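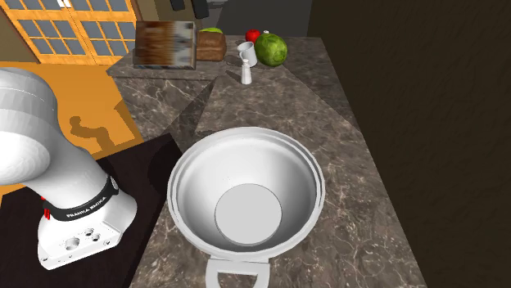 Render: Skestora kitchen sim / Ingvarsson

Home Threads Notes Archive Contact
Posted in: Robot Software, Motion Planning
November - by Ingvarsson

Small thread on why my planner was failing with the big white pot. I write it down so I don't make the same mistake again.

The arm is a Franka beside a marble counter. The mug, the apple and the watermelon are at the back. I expected trouble there, but all the failed plans were at the pot.

I ran 300 start poses in Skestora. In 57 of them the planner said "goal in collision" before it even tried to search for a path.

The reason was the collision mesh. Skestora makes a convex hull by default, and a convex hull closes the opening of a pot. For the planner it was a solid block - so any goal inside the rim was impossible.

I split the pot into convex pieces with Gustia. First try gave 2499 pieces, very exact and very slow. Please do not do this.

With a limit on the wall and one separate piece for the handle it is much better. The handle matters, my first version removed it completely and the gripper went through it.

Same 300 poses again: 7 failures. These I checked by hand, and all are joint limits of the arm. This is a different problem.

Advice: draw the collision shapes on top of the visual ones before you change any planner setting. I lost two evenings on the sampling parameters.

Next I will try the same scene in Climby, which reads the meshes in another way. The config file will be in the next post, I still have to clean the paths in it.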